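Budgeting the second cell, part 2

I spent most of November on the numbers for our second disassembly cell, the one that will take apart desktop towers at Vosholm. Last time I covered the arm. The arm was the easy line, with one quote and one price. The small stuff is where my first budget went wrong.

Fixtures are the main example. I had put down 200 for printing and figured we would be done. We have reprinted the clip blocks several times now, and every new model of tower wants its own plate. I now carry fixtures as a monthly cost. 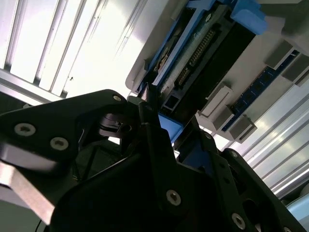 Gripper coming in on the black module, with the clips around the blue board.

Fingers are next. Badus quoted 155 a pair for machined ones, and I am ordering two spare pairs up front. Waiting on a shipment costs more than the parts. Screws, pads and cable ties go on the same line.

The table surprised me too. Tsang wanted 2,823 for the extrusion frame and top, delivered flat. Skalel was cheaper but could not give me a lead time, so Tsang gets the order.

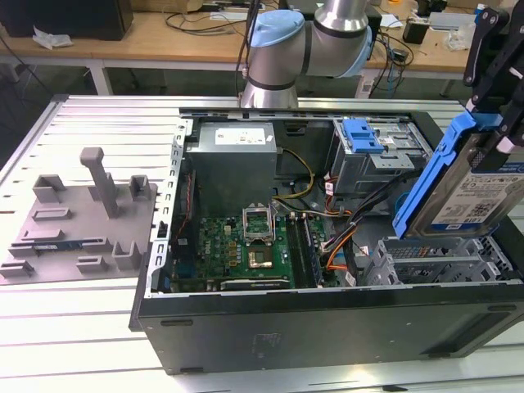 Drive caddy in the gripper, Dell tower open on the table.

I also added a line for donor computers. You need a pile of them for testing, and they get worn out from being opened and closed. Old office towers are cheap, but somebody has to drive over and pick them up.

Still missing from the sheet are the guarding and the electrician. I'll post the full sheet once I have both quotes.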